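The Offset That Would Not Stay Put
A small collection site at Mapplebeck lost weeks of training data to a fault the software reported as healthy
December 2022

The first sign of trouble was a plate. In replay, the simulated left gripper closed on the rim of a dinner plate and passed through it, stopping with its fingers 12 millimeters below the surface of the table. The log for that take showed no errors. Tracking confidence was high from start to finish, and the jaw encoder had reported every sample on time.

Anjana Patwary, who runs the tabletop program for Drutero, assumed a bad table calibration and had the take deleted. Two more like it turned up the next morning. By then the site had recorded 232 takes with the same pair of hand-held grippers, and all of them had passed the automatic checks.

Drutero trains robot arms for light kitchen and dining work. The arms learn from people. An operator holds a gripper in each hand and does the task at a table: set a plate, move a tray, clear up. A head camera records the view while each gripper logs its own position and jaw opening. The method is cheap compared with driving two full arms by remote control, and an operator can get through a working session without much fatigue. It depends on one assumption, that the distance between the tracked point on the gripper body and the tips of the fingers is fixed and known.

On the left-hand unit, it was not fixed.

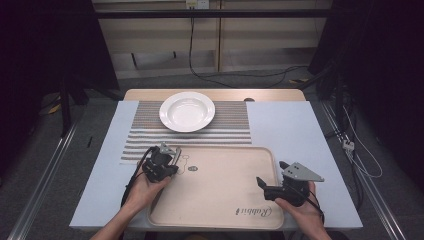 Tray and plate work at Mapplebeck, with a gripper in each hand. Tracking depends on the plates mounted on top staying rigid.

The top plate is held to the gripper body by screws into threaded inserts. Nimal Begum, the technician who took the unit apart, found that one insert had turned in its hole. The screw was still tight in the insert, so it passed the torque check done before each session. The insert itself could rotate and lift by a small amount, and the plate rocked with it.

A tilt of one degree at the plate does not sound like much. The fingertips are well forward of it, and the error grows with distance. Begum measured the play at the tips with a dial gauge and compared it with the replay errors. The two agreed closely enough that she stopped looking for a second cause.

The cable made it worse. Each gripper has a lead that runs back past the wrist. When the operator reached for the far side of the table, the lead on the left unit went taut and pulled the plate toward the forearm. When the hand came back, the plate settled again, though not always in the same position. The fault therefore appeared mostly on long reaches and was close to absent near the operator's body. Calibration was done near the body.

"We checked it every day in the one place where it was fine," Patwary says.

The software had no means of catching this. Plurnia, the package the site uses to grade takes, looks for lost tracking, dropped samples and sudden jumps. A plate that rocks gently produces none of these. The reported path is smooth and plausible, and it is wrong.

The consequences went past wasted recording time. A policy trained on an early batch had already been loaded onto a test arm. During a tray pickup the arm drove its left finger down into the table and held it there until the force limit tripped, 21 seconds into the run. The arm was behind a guard and the operator was at the console, so there was no injury. The finger was bent and the tabletop was marked. Begum's report classes it as a safety event anyway, on the grounds that the arm was doing what it had been taught.

Repairs were simple. The inserts were replaced with through-bolts and lock nuts, and the lead is now clamped to the gripper body ahead of the plate, with a slack loop between the clamp and the wrist. The fix added 10 grams to each unit. Operators have not complained about the weight.

The procedure took longer to settle. Each session now opens and closes with a touch test, in which the operator brings the fingertips to marked points at the near edge, the far edge and both sides of the table. If the opening and closing readings disagree beyond a set limit, every take between them is held for review. Patwary wanted a third test at mid-session. Begum argued that operators would rush it, and it was dropped.

What to do with the old data is still open. Right-hand tracks from the affected takes appear sound. An attempt to correct the left-hand tracks by modeling the pull of the cable gave reasonable results on some reaches and poor ones on others, and the corrected set has been kept out of training. Nundex, which supplied the grippers, has changed the insert specification on new units. Owners of older ones have been told to hold the body still, push sideways on the top plate by hand, and look for movement at the joint. The retakes at Mapplebeck are scheduled to finish in January.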